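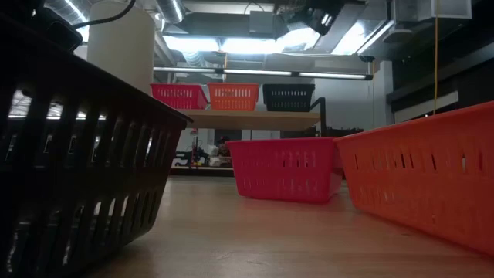
ハリウッドならぬHellivwoodへ、かごを見に行ってきました

4月4日(金)、前から気になっていたUrdaleの春の公開日に行ってきました。Hellivwoodの駅から8番のバスに乗って、終点のひとつ手前で降りて、川沿いをとことこ歩いたところにある建物です。地図では駅からすぐに見えたので歩くつもりでいたのですが、駅の売店の方に「歩くの?ほんとに?」と二度も聞かれて、素直にバスにしました。正解でした。川沿いの道だけでも十分に歩いた気分になれます。

Urdaleをご存じない方のために少しだけ。家や作業場の「置き場所」を考えている小さなところで、ふだんは中に入れません。春と12月の年二回だけ、部屋を開けて、使っている道具や棚を見せてくれるのです。12月の回は申し込みに出遅れてしまって、くやしい思いをしました。今回は受付が始まった日の朝に、お味噌汁を火にかけたまま申し込みました(吹きこぼれました)。

受付でいただいた札の番号が47。上着に留めて中に入ると、まずお茶をどうぞと言われます。この日来ていたのは午前と午後を合わせて70人近くだそうで、わたしの回も入口の靴箱がいっぱい。お茶は麦の香りのする温かいもので、おかわりまでしてしまいました。どこへ行ってもお茶の話が長くなるのはわたしの悪い癖です。

さて、かごの部屋です。

お目当てはここでした。お菓子の見本市でもなければ焼き物の里でもなく、プラスチックのかごを見るためにバスに乗ってきたのか、と家族には笑われましたけれど、好きなものは好きなのだからしかたがありません。明るい色の木の天板に、すき間のたくさん入ったかご。奥の棚には赤、オレンジ、黒と小さめのものが横に並んでいて、この並びを目にしたとたん、ああ来てよかったなあと思いました。

うちの台所の棚にも赤いかごがひとつあります。ふきんを入れているのですが、長いこと一人ぼっちで、どうも浮いて見えるのが悩みでした。隣にオレンジが来るとこんなに落ち着くんですね!赤だけだと「赤!」という感じなのに、オレンジ、黒と続くと、夕方の空がだんだん暮れていくみたいです。言い過ぎでしょうか。でも帰りのバスでもまだそう思っていました。

手前の大きな黒いかごは、顔を近づけるとすき間から向こうの光がちらちら見えます。黒い収納は部屋が重たくなるからと避けてきたのですが、すき間があるとずいぶん印象が違うものです。大きいものほど穴あきがいいのかもしれません。洗濯物を入れるなら風も通りそうですし。

案内をしてくださったのはAwuor Athumaniさん。声のよく通る方で、かごのことを話しはじめると止まりません。わたしと気が合うはずです。「色で決める人と、大きさで決める人と、どちらが多いと思います?」と聞かれて、わたしは迷わず色と答えたのですが、Awuorさんによると長続きするのは大きさで決めた人のほうだそうです。色で決めると、中に何を入れるかを後から考えることになるから、と。耳が痛い。うちの赤いかごがまさにそれで、最初は果物、次は手紙、そのあと薬、いまはふきんです。

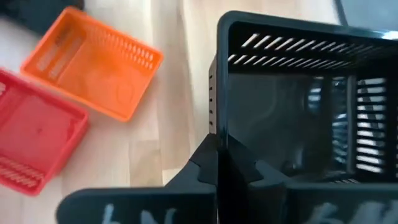

大きいかごの中に、何を入れるか

この部屋でいちばん長く眺めていたのは、深い緑にも見える黒っぽい大きなかごでした。内側がつやつやしていて、底のほうは暗いのに、壁のところにうっすら青白い光が映るのです。すき間を通ってくる光も細い縞になっていて、しばらく見とれてしまいました。プラスチックのかごをのぞきこんでうっとりしている大人というのも、傍から見ればおかしなものでしょうね。

うっとりしていたら、隣にいたSeok Soon-imさんという方が話しかけてくださいました。おひとりで裁縫の教室をされていて、糸と端切れの置き場にずっと困っているとのこと。ふたり並んで、ああでもないこうでもないと話したことを、忘れないうちに書いておきます。

まず、大きいかごに細かいものをじかに入れないこと。Soon-imさんは以前、大きな箱に糸巻きをどさっと入れて、必要な色がいつも底にあるという暮らしを何年も続けたそうです。小さいかごに分けてから大きいかごに入れれば、小さいほうを持ち上げるだけで済みます。

それから、天板の上に置くのは今日使うものだけにすること。棚の上は今週使うもの。これはUrdaleの考え方で、入口でいただいた紙にも書いてありました。わたしはどうしても机に全部出しておきたいほうなので、この点ではSoon-imさんに少し叱られました。

もうひとつ、すき間の幅の話。これが面白かったのです。編み針や鉛筆のような細長いものは、すき間に引っかかったり、すり抜けて落ちたりすることがあります。Soon-imさんは底に布を一枚敷くそうです。端切れの使い道としても立派ですよね。うちに帰ってさっそく真似しました。敷いたのは古い枕カバーですけれど。

途中で、Rory Rutherfordさんという背の高い男性が「かごの名前はどうしているんですか」と質問されました。中身を書いた札を貼るかどうか、ということらしいです。Awuorさんの返事は「家族が三人を超えたら貼りましょう」。うちは四人なので貼る側です。夫はいままで、ふきんの場所を聞かずに見つけたことがありません。札があったら見つけられるのかどうか、これはまたいつかご報告します。

重ねるか、並べるか

お茶の休憩をはさんで、後半は置き方の話になりました。担当はMoon Bo-ramさんで、Awuorさんとは対照的に、ゆっくり静かに話される方です。同じ種類のかごを持っていると、つい重ねたくなります。場所をとらないし、見た目もすっきりする。けれど重ねたかごの下の段は、だんだん開けなくなるのだそうです。うなずく人の多いこと!わたしも首がもげるほどうなずきました。

Bo-ramさんのおすすめは、しまっておく間は重ね、使っている間は並べるという分け方でした。空のかごは入れ子にして片づけておいて、中に物が入ったら一段に並べる。棚の幅が足りなければ、かごを増やす前に中身を見直す。静かな声で言われると妙に効きます。わたしは心の中で、台所の吊り戸棚の、もう何が入っているかわからない下の段に謝りました。

色の並べ方についても聞いてみました。濃い色を端に置くと棚が締まって見える、とのこと。なるほど、と先ほどの棚を思い出しました。赤とオレンジのにぎやかさを、端の黒がそっと受け止めているわけです。うちの棚も右端に黒を置くことに決めました。決めたのはよいのですが、黒いかごをまだ持っていません。 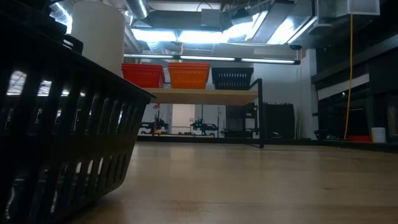 見学メモ:棚と売店のこと

奥の棚は、明るい木の板を黒い金属の枠で支えたつくりです。枠の脚が細いので、かごの色のじゃまをしません。家の棚はどうしても脚が太くて白いものになりがちですが、細い黒もいいですねえ。かごの黒とも揃いますし。帰ってから夫に「棚板は木、脚は黒」と三回ほど伝えました。返事は「うん」でした。

棚の高さも気になって、Bo-ramさんにおたずねしました。座って作業をするなら、座ったまま手を伸ばして上のかごの縁に指がかかるくらい、というのがUrdaleの目安だそうです。数字で言ってもらえると思ってメモを構えていたのですが、人の腕の長さはそれぞれですものね。家では椅子に座って壁に手を伸ばし、届いたところに付箋を貼ってみました。思っていたよりずっと低かったです。

売店はPlunidsideという名前で、建物を出て左手にあります。小さなお店ですが品数が多くて、かごのほかに布、紐、札、それから近所で焼いているというビスケットまで置いてあります。レジにいらしたBaek Jin-solさんに、黒の小さいかごはありますかと聞いたら、午前中に売り切れてしまったとのこと。がっかりした顔をしていたのでしょうね、入荷したら葉書をくださるそうです。いまどき葉書!住所を書くための帳面もすてきでした。

かわりに、Raという名前の札のセットを買いました。厚い紙に紐がついていて、すき間に結べるようになっています。のりで貼らないので、中身が変わったら付け替えるだけ。うちの赤いかごのような身の上にはぴったりです。ビスケットと合わせて1544。細かいのがなくてお財布をひっくり返していたら、後ろにいたRoryさんが待っていてくださって、恐縮しました。ビスケットは生姜味で、帰りのバスで二枚食べました。

これから行かれる方へ。お昼を食べるところは近くにありません。わたしはおにぎりを持っていって、川べりのベンチでいただきました。風が強いので上着はあったほうがいいです。靴を脱ぐので、脱ぎ履きしやすい靴でどうぞ。お手洗いは入口を入って右の奥。写真は撮ってもよいそうですが、ほかの見学の方が写らないようにとのことでした。

質問は途中でもどんどんしてよい雰囲気です。わたしは遠慮して最後まで取っておいたら、時間が来てしまって、聞きそびれたことが二つあります。ひとつは、オレンジのかごは長く日に当たると色があせるのかどうか。もうひとつは、すき間のほこりの取り方。どなたかご存じでしたら教えてください。いまは古い歯ブラシでやっていますが、かごひとつに夕方までかかってしまいます。

次の公開日は12月です。Soon-imさんとは、申し込みが始まったらお互いに電話をする約束をしました。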